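**Laundry task: rod first or garment first?**

**gijs_l** (Gijs Lambrechts)

Evening all, and sorry in advance because this will be a long one. I look after the school robotics club at Nutolley, and this term the Year 9s and 10s have talked me into a household chores project for the open day in October. They had a vote (I wanted a chess player, I was outvoted by everybody) and laundry won. So we've got a secondhand arm with a two-finger gripper and a wrist camera, a pile of kids' clothes from the lost property box, and eight very keen students who all want to drive.

The plan is that we teleoperate it to collect demonstrations, train a small policy on those, and then show it doing one simple job in front of the parents. Simple being the word I keep underlining on the whiteboard. We've got 26 demos saved so far and the club is split down the middle over what the job should be. Half of them want the arm to grab the clothes directly, take them off the hanger and drop them in a basket. The other half want it to take hold of the rods and the hangers and leave the fabric alone as much as possible.

I lean towards the second lot, but I've never done this with cloth before and I'd love to hear from anybody who has. We're on the Zorell starter software if that makes any difference.

**marlo_bench**

Oh this is lovely, I wish my school had done anything half as good! We made a pencil holder.

I'd go rods all the way. Cloth is a menace. A rod is the same shape every morning when you walk in, and a T-shirt is a different shape every time somebody sneezes near it. With two fingers and a wrist camera you can line up on a rod by eye, close, and you're done. Your students will get clean demos quickly and they'll stay cheerful, and I'd put cheerful fairly high on the list with that age group.

**Olumide Oyelaran**

I'm going to disagree a bit, Marlo, with all the affection in the world :)

I helped with a uni outreach group for a couple of years and we did the rigid-things-only version. It worked nicely and the parents walked straight past it. They've seen arms pick up sticks. What they stopped for was the one rough demo where the gripper got hold of a sock and hung it up - crooked, and on the third go, and people clapped. If the whole point is an open day then I'd put up with the mess.

That said, Gijs, 26 demos isn't going to get you anywhere with fabric. We had 241 by the end for the sock and it was still moody. So it really comes down to how many afternoons you've got and how much patience your drivers have.

**gijs_l**

Thanks both, that's more or less the argument I had in the workshop yesterday, only with fewer people shouting over the top of each other.

Olumide, 241 is a bit of a frightening number! How long did each one take you? Ours are slow, partly because everybody narrates while they drive. I've got Saturday mornings plus one lunch hour a week, and the lunch hour is mostly eating.

**Olumide Oyelaran**

Less than a minute each once people had the knack, and an age before that. The resetting is what eats the time. Pair them up, one on the controls and one resetting, and swap every eight demos so they don't go glassy-eyed. Also make them hang things up the same slightly different way each time, if you follow me - move the hanger a little, turn a garment, change the colour of what's on it. If everything sits in exactly the same spot the policy learns the spot and not the job, and then somebody's little brother bumps the rack on the day and you're finished.

**tinshed_kaz**

Jumping in from the competition side of things. We run a team for the Idahosa Cup (juniors, home tasks category) and I've judged it as well. I don't agree that parents only want fabric, sorry Olumide! What people like is seeing it finish. I've stood beside so many tables where the arm sort of hovered over a jumper for four minutes while a poor kid in a team shirt explained that it was working on Thursday.

Couple of practical bits from our lot, for whatever they're worth:

- Keep the wall behind plain. We had a poster up behind our first rack and I'm certain it was learning the poster.
- Bright, solid colours for whatever you want the arm to find. Thin pale things against a pale wall are harder than they look to a person standing there with two good eyes.
- Watch your closing force on plastic. Cheap hangers flex, and then spring out of the fingers when you let go a bit early.
- Throw out the bad demos. They'll want to keep them all as they worked so hard on them. Be kind about it, but throw them out.

**marlo_bench**

I feel vindicated by Kaz and I'm going to go and make a cup of tea to celebrate.

**Olumide Oyelaran**

Enjoy it, you've earned it. I'd quibble with the last bullet though. We kept a handful of the ones where the driver missed and then recovered, and those were some of the most useful of the lot. A miss and a crash, yes, bin it. A miss and a calm second go, I'd keep.

**tinshed_kaz**

Fair enough, I'll give you that one. We label ours "wobbly but fine" and keep them in a separate folder, so perhaps we're saying the same thing. Sarnent has a tagging add-on that does it in one click if your students are like mine and won't type anything longer than their own name.

**gijs_l**

You've all been so generous, thank you. I read the whole thread out to the club (with voices, which they hated) and we had another vote, and we've landed on a compromise that I'm quite pleased with. Stage one is rods and hangers only, with a few clothes left in place so the camera gets used to having colour and folds all over the place. If that's behaving itself by the middle of term, the fabric faction get their turn, one small garment, and Olumide's pairing system to get the numbers up. Kaz, the poster behind our rack has come down. It was a poster about workshop safety, so I've moved it to the door where somebody might read it.

The driving has come on a treat as well. They've worked out that it pays to come in slowly with the fingers open, get the rod between the tips before closing, and then wait a breath before doing anything else. One of the Year 9s says "and settle" out loud every time and now the whole room does it, me included, and I caught myself saying it to the kettle this morning. 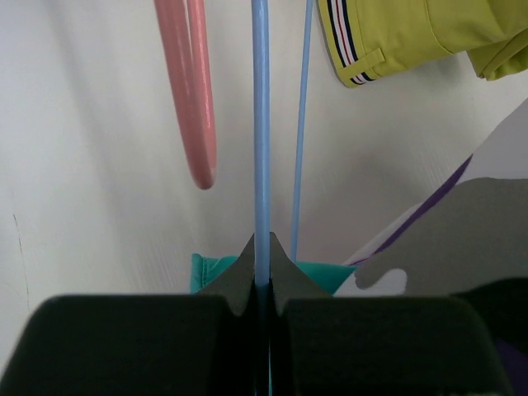
Next job is deciding who drives on the day itself, and I can already feel that one coming. My own thought was to draw names out of a hat and give each of them a short turn, with the trained version running in between so they can catch their breath and talk to people. If any of you have a fairer way of doing it I'm all ears, and if you're near Nutolley in October do come and say hello. There'll be scones.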